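The Understudy

September 20, 2019 | by the Flornolwood Reader fiction desk

14 comments | 105 shares

The bear had been on the sign for eleven years before anyone asked whether there was a bear.

It was a good sign. Brown, routed letters, a bear in profile looking toward the restrooms. FLORNOLWOOD STATE PARK, it said, HOME OF THE SKEKANAR BEAR. People stood beside it for pictures with their arms out, as if the bear had just been introduced to them at a wedding.

I was the assistant manager, which meant I sold firewood and answered letters. In July a letter came from the department. The legislature wished to know which parks were paying for themselves and which had, as the letter put it, "unrealized wildlife value." Ours was written in by hand. We had 858 acres, 2 vault toilets and one advertised bear, and the department would be grateful for a recent sighting.

My manager read it standing up, then sitting down.

"When did you last see the bear?" she asked.

I said I had never seen the bear. She said neither had she, but she had always assumed it was an early-morning thing.

We went through the files. The Skekanar Bear had first appeared in a brochure paid for by Stiveo, a company that made camp stoves and wanted something on the cover that looked hungry. Before that there was a ridge called Skekanar and a few raccoons. The brochure won a small award. The sign followed the brochure, the gift shop followed the sign, and by the time I was hired there was a bear-shaped pancake on the menu at the Rashidi Lodge, six dollars, blueberries for eyes.

"We could say it's shy," my manager said.

We said it was shy. The department wrote back that shyness was not a category, and enclosed a form.

So that month I walked the ridge every evening with a flashlight and a jar of peanut butter. I met deer. I met a man from campsite nineteen who was also looking for the bear, and who had brought better peanut butter. He told me his grandfather had seen it in the sixties. I did the arithmetic on the brochure and kept it to myself. He was having a lovely time.

The inspector came at the end of the month, a young man with clean boots and 200 pages of guidance in a binder. He didn't want to walk the ridge. He wanted to see the visitor center, where people spent money.
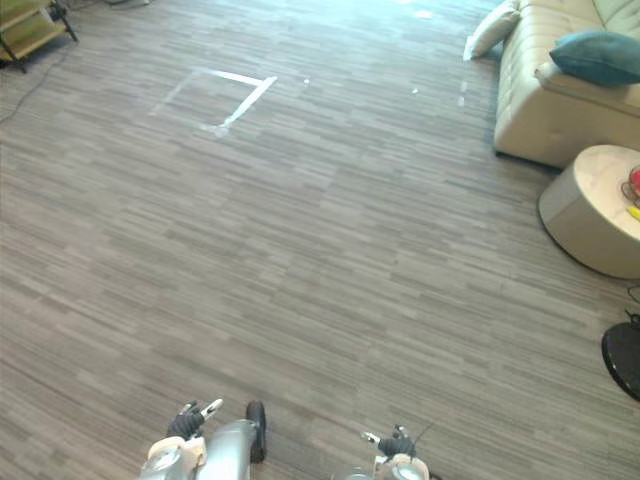
The visitor center had been redone that spring, and I was prouder of it than I let on. It smelled of cedar, though there was no cedar in it; the smell came from a plug behind the map case. Underfoot it was gray vinyl planks with a wood look, streaked light and dark, and toward the far end the glare came down so hard that the planks went nearly white. The inspector crossed them slowly, admiring. "Nice to see real timber in a place like this," he said, in a park with nine thousand trees outside.

I opened my mouth to correct him. My manager, who had been in state service a long time, asked if he'd like a pancake.

He had two. He ate the ears first, as everyone does, and then he took out the form and looked at the line marked SIGHTINGS.

"Do people believe they've seen it?" he asked.

"All the time," I said, which was the first true thing I had told the department since spring.

He wrote that down. We were funded through the following year, with a note commending our interpretive program.

The ridge was quiet that night. I went up anyway, with the man from nineteen, and we sat on a log and passed the good peanut butter back and forth. Something heavy moved in the brush below us and stopped.

"Raccoon," I said.

"Sure," he said, and neither of us turned on a light.

Comments (3 of 14)

pinecone_dad: I worked two seasons at a park with a "famous" eagle. It was a turkey vulture. We sold so many mugs.

lakeside reader: Six dollars for one pancake is the least believable part. Try nine.

trailmix77: Ok but was it the bear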